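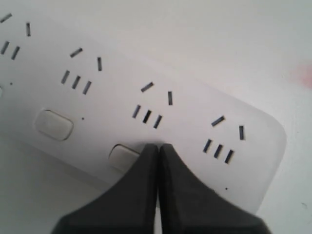
Jobs > Workshop and technical > Cell keeper, part time

Cell keeper wanted, Skumus workshop

Grenari is looking for one person to look after one robot cell, 16 hours a week, at our Skumus workshop. The cell is a single arm with a two-fingered gripper over a white table, and it practises on household electrical goods, power strips mostly.

We have read plenty of adverts promising a front seat at the future of work. Please lower your expectations. Most of this job is wiping, tightening, checking and writing down. The supplier's brochure said the cell would look after itself. We kept the brochure.

What you would do

Check the gripper at the start of each shift. The fingers are black and slightly textured, and they should close evenly from the base to the tip. If the gap between them has changed, measure it and log it before you adjust anything.

Check the wrist camera. It needs a clear view of both fingertips. Clean the lens with the cloth provided and nothing else.

Wipe the table. White goods on a white surface are hard enough for the software without smudges.

Swap finger pads every 921 cycles. That number came with the machine and we have doubts about it. If your log shows a better one, we will use yours.

Re-run the Frei calibration after any knock, however small it looked. It takes about 65 minutes. You cannot skip the last part, although the menu lets you.

Nothing on the table is ever plugged in. You lock the arm off before reaching in, every time, including when you are only moving a strip.

Who we want

Someone who has kept a machine running for other people: sewing machines, lifts, printers, milking equipment. You needn't write code. You do need to be able to say "I don't believe that reading" and then go and find out. If you think robots are marvellous, apply anyway, but expect arguments.

The post runs until the end of January. We won't pretend it is certain to be extended.

To apply, send one page to the Amovura desk at Grenari by Sun 13 June. Tell us about a fault you misdiagnosed.

Filed under: Maintenance, Part-time, On site
100 shares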